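Workshop notebook, Okley shed
March 2023

Continuing the emissions ledger for the Gilmartin retrofit. Last entry ended with me promising to have the embodied carbon numbers tidied up by the end of February. Readers will notice which month it is.

Where things stand: the household total for the year before we touched anything comes to 443 on the sheet, in units I labelled "kg" in one column and "kWh" in the next. I have spent the morning working out which. It is kWh, it is gas, and it covers one winter quarter only, so the cheerful graph I showed everyone in February was comparing a quarter with a year. Graph withdrawn. Anyone who printed it, please use the back for shopping lists.

Redid the heating side from the meter readings. Old ducted gas unit out, Dorkora heat pump in, and the draught sealing done before the heat pump was sized this time. At Skodton we sealed second and ended up with a unit that could warm the footpath.

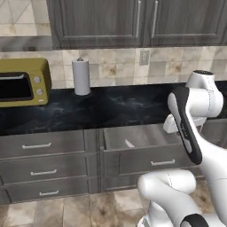 The embodied side is where the arguments are. Everyone wants to talk about insulation and panels, and then somebody rips out a sound kitchen and puts the lot in a skip, and the saving from the heat pump is gone for a good while. My rule for the ledger from now on is that joinery gets counted like anything else. A run of dark grey upper cabinets over two banks of grey drawers, with a black marble benchtop between, is a fair bit of board, stone and transport, and it goes in at full weight if it's new and at nothing if it stays. If the colour offends, paint the doors. Paint I can put on one line.

Still no decent factor for stone. I have 2 sources and they disagree by enough that one of them must be measuring something else, possibly the truck. Using the higher one and marking it in pencil.

Also to settle: tiles. Beige splashback tiles that have gone a bit brown are not a structural failure, whatever the renovation shows say. Leave them up.

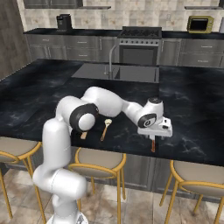

Induction next. The gas connection can't be closed off until the cooktop goes, and as long as the connection is live the house pays the daily charge to boil the odd egg. I had the swap down for stage three and have moved it to stage one. Someone asked whether we should credit the household for small stuff as well, bamboo this and compostable that. No. A utensil with a slim brown wooden handle is a perfectly good utensil, but it sits far below the rounding error, and the big dark stone island underneath it outweighs the whole drawerful many times over. We credit things in order of size or we'll be here until the sea arrives.

Blower door test: 12 before sealing, haven't redone it. The fan is at Skodton, under something.

To do
– Relabel every column with its units. Every one.
– Re-run the payback with the daily gas charge removed from stage one.
– Chase Dorkora for the refrigerant data, which they keep sending as a brochure.
– Find page 32 of the old notebook. It has the Skodton duct losses on it and I think I used it to level the bench.
– Get the fan back to Okley.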